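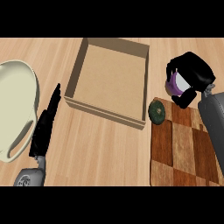 Will the packers at the Makau site still be packers once the arms go in? The question reached us in July from the evening shift, and most of the entries below follow from it.

## Packing bench automation: questions from staff

**Does the job title change?**
No. Packers on the automated benches remain packers, on the same grade. The work changes from placing goods in boxes to setting up benches, clearing stoppages and checking finished boxes before they are sealed. Anyone who prefers a manual bench can ask for one through the shift office.

**Which benches are affected?**
Benches 1 and 2 in the mixed goods area. The other benches stay manual for the whole of the trial.

**What is a bench made up of?**
Two arms, one on each side of an open cardboard box, with the goods laid out on the table between and around them. The control software is Prukia. The arms were fitted by Ravari, who also hold the service contract.

**What kind of goods will the arms handle?**
Single household items of uneven shape, such as cups. Large or heavy pieces stay with staff until the grip settings for them have been signed off. Sets and gift-wrapped orders are not included.

**Why is the work tried in simulation first?**
Each new item is run 200 times in simulation before it is allowed on a real bench. Dropped and crushed items cost nothing at that stage, and the bench stays free for normal orders. Packers are asked to review some of these runs and mark any grip they would not use themselves. Review time is paid as normal working time.

**Will there be targets?**
The bench has a target of 80 boxes per shift. It applies to the bench and is not recorded against the person running it. Stoppages are logged by cause, without a name.

**Can I reach in while the arms are moving?**
No. Press the stop button, wait for the amber light, then reach in. Restart from the panel only. The rule applies even when one arm is standing idle, as either can move without warning.

**What training is given?**
Two days with Xue, the training firm, followed by a week alongside someone already signed off. There is no written test. You will be asked to stop, clear and restart the bench.

**Are jobs being cut?**
No posts are being removed during the trial. The trial ends after about 100 working shifts, and the staffing plan will be discussed with shift representatives before any decision is made on further benches.

**Who do I tell about a fault?**
The shift lead first. Use the red tag if the bench has to be left, and write the stoppage code on it.

Last updated: Thursday, September 4, 2025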